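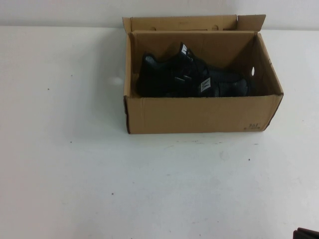 Issue 17, page 20

The planning team at Visser works on one floor of a converted dairy in Ernonia, and most of what it writes never leaves the building under its own name. Its motion planner, Omon, goes out inside other firms' packing cells. We spoke to the lead developer, who asked for the software to be named and the staff left out.

The current job is shoe boxes. A pair of black trainers lying heel to toe in an open box sounds simple enough, and for the arm it mostly is. The software finds it harder.

"Black knit gives you very little depth," the developer said. "You get holes in the point cloud exactly where you want to put a finger. The cardboard comes back clean, the table comes back clean, and the shoe is a gap between them."

The first version of the perception module, called Kidum, tried to fit a whole shoe model to whatever points came back. It was slow and it often swapped left for right. The present version looks for the box first. Once it has the four walls and the raised lid, it treats the inside as a small known space and asks what is filling it.

White tongue tags help. "They're bright, they're in a sensible place, and they give you a rough heading for each shoe. We don't rely on them. Plenty of shoes have no tag, or the tag is under the lace."

The lid has taken up more of the team's time than the shoes. An upright flap at the back rules out a good many wrist angles, and the tuck-in tab at its end sticks out past the rest. Early on, Omon modelled the lid as a flat plate and the arm kept clipping the tab.

"We had 223 logged contacts before October and most were that corner. Now the lid is a plate plus a margin that grows towards the ends - not elegant, but it's cheap to compute."

Each plan is checked against the box walls, the lid and the table, then against the other shoe. If no safe path turns up within 3 seconds the arm backs off and the camera takes a fresh reading. The developer would like that limit lower, though a shorter search has meant more refusals so far.

Asked about learned policies, the developer was lukewarm. The team has one running beside the planner, proposing grasps which Omon may accept or throw away. "It has good ideas about laces. It has poor ideas about cardboard."

The next release adds a replay tool, so that a site engineer can step through a failed pick and see which check stopped it. Boxes with tissue paper come after that.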